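Notebook, snack boxing, December

Started at 16 episodes an hour before lunch and I was feeling smug, then spent most of the afternoon rewriting the task sheet. Notes while I still remember why.

The task, for whoever picks this up after me: snack packages on the table, open blue box at one end, put the snacks in the box. Two hands, a gripper in each, demos by hand the whole way through. We want 300 good ones for the Zindis set before the break and we're at 123, counting the ones Macario Tlapale signed off this morning. I took 2 of mine back out after watching them again (in both I let go too high and just sort of hoped).

Things I changed on the sheet:

Approach. The old wording said "grasp the bag at the center", and that works fine on a box of crackers and is hopeless on a puffy bag. The air goes somewhere else and the bag squirts out sideways! I now come in low, get the pads on a seam or a crimped end, close slowly, wait a beat, lift. The wait matters more than I expected. When I skip it the first part of the lift and the last part of the squeeze get mixed together in the log, and the Torkix policy copies that mush very faithfully.

Long foil packs. Pick near one end and they swing. Pick near the middle and they're lovely until you get to the box and find they're lying the wrong way across it. I've been turning the wrist on the way over, early, while there's still plenty of room. Please do the same, or at least pick one habit and stick to it for a whole batch.

Layout. Mess it up between episodes. I mean properly -- overlap things, tuck one bag under another, put a dark one on top of a shiny one. My first batch was way too tidy and I could have done it with my eyes closed, so I don't think the model learns a lot from it. The busy blue tablecloth stays on, by the way. Dumenen trained on a plain gray table last time and it fell apart the minute somebody put a cloth down.

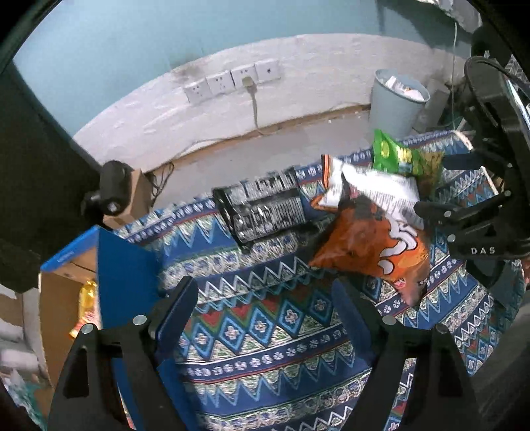

Same blue cloth, same stretch of wall:

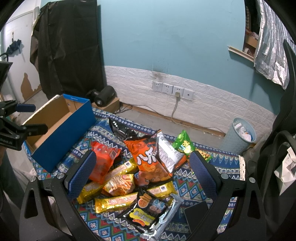 Macario Tlapale read the new sheet over coffee and said he'd go further and drop the turning rule altogether, that if everybody turns the wrist early the policy will never see a late correction, and a late correction is what it'll need the first time a pack slips. He'd sooner have clumsy demos with a recovery in them than smooth ones without. Fair point, and I don't have a good answer. I wrote back that I'd leave the rule in for now and record a separate batch of recoveries, tagged, so we can train with and without.

He also wants the two hands to stop waiting for each other. I do that, I know I do. Left goes, right hovers, right goes, left hovers. It feels polite! On playback it looks like two people stuck in a doorway.

Still open:

Kong's export script drops the last moment of each episode, so the release gets clipped if I stop recording too fast. Hold still after letting go, count to two in your head, then stop.

Pads need a wipe. Chip grease, I'm guessing.

Is a bag standing on its end in the box a success? I've been saying yes. Check with Macario before I do another batch.

Recovery batch first thing tomorrow, left hand leading for once.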